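Notice of Extraordinary General Meeting

Members of the Jonddale Dramatic Society are advised that an Extraordinary General Meeting will be held on 11th June at 7.30 p.m. in the supper room of the Jonddale Memorial Hall. The meeting will consider one item of business, being the continued membership of the Society's ghost.

For the benefit of newer members, the background is as follows.

The ghost was admitted to membership under the Society's rules as they stood when the hall was opened. Her name does not appear in the register. She is entered as "The Lady, Row G", with subscription paid in advance to 2044. The Society has been unable to establish who paid it. The entry is in ink, in a hand that matches no office bearer of the period, and the auditor of the day initialled it without remark.

In the years since, the Lady has attended every production. Her conduct during performances has been consistent with the Society's expectations of its patrons. She does not rustle. She leaves before the raffle. Seat 112 has been withheld from sale on her account, and the loss of revenue has been noted annually and accepted.

The present difficulty arose during the first readings for Follora, a verse play in 3 acts, which the Society intends to present in July. The director, Viorica Chiriac, had allotted the title role to an experienced member. At the second reading the line "I was not asked to stay, and so I stayed" was spoken from the body of the hall before the member concerned had found her page. Those present agree that it was spoken very well.

Ms Chiriac reported the matter to the executive in writing, as she is required to do. Her report states that the interruption was repeated at each subsequent reading, that the voice was clear to the back wall, and that by the end of the week it had Act Two complete and without prompting. She recommended that the role be recast.
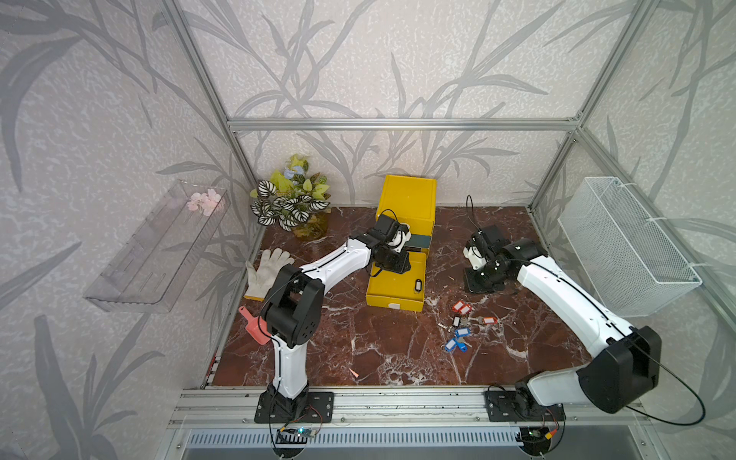 The executive considered the recommendation at length. It was observed that Rule 9 permits any financial member to audition, and that the rule does not specify the manner in which a member must be present. It was further observed that the Lady had not completed an audition form. Ms Chiriac undertook to leave a form on seat 112 overnight, together with a pencil.

The form was returned. Under "Previous experience" the applicant had written: Gurunmont, the winter season, until the fire. Under "Are you available for all performances?" she had written: Yes. Under "Do you have any objection to being seen?" there had been a reply, but it had been rubbed out with such care that the paper had worn through.

An inquiry was made of the Gurunmont Historical Register. Its reply confirmed that a theatre had stood in that town, that it had seated 700, and that it had closed part way through a winter season. No list of the company survives. The playbill for the final week advertised a new piece whose leading lady was to be announced. The title of the piece was given as Follora.

The Society had understood Follora to be the unpublished work of the late Mr Zein, a life member, whose papers came to it in a biscuit tin. The executive has since examined the manuscript again. The first page bears a dedication, previously taken for a laundry mark, which reads: "For her, when she is ready." The handwriting has been compared with the entry in the register. Members may inspect both documents on the supper room table before the meeting.

Notice has been given of the following motion, moved by Ms Chiriac: "That the Lady, Row G, be offered the part of Follora, and that seat 112 be released for public sale for the duration of the season."

An amendment has been received. It was found in the suggestion box, in pencil, and is unsigned, but the executive has ruled it in order. It asks that the seat be kept. It states that a gentleman will be coming, that he has been a long time on the road, and that he does not like to sit near the aisle.

Proxy forms may be obtained from the Secretary. Members unable to climb the front steps are asked to use the side entrance on the car park side. Tea will be served at the close of business.

Members are reminded that the lights in the hall are to be left on.

By order of the Executive
Jonddale Dramatic Society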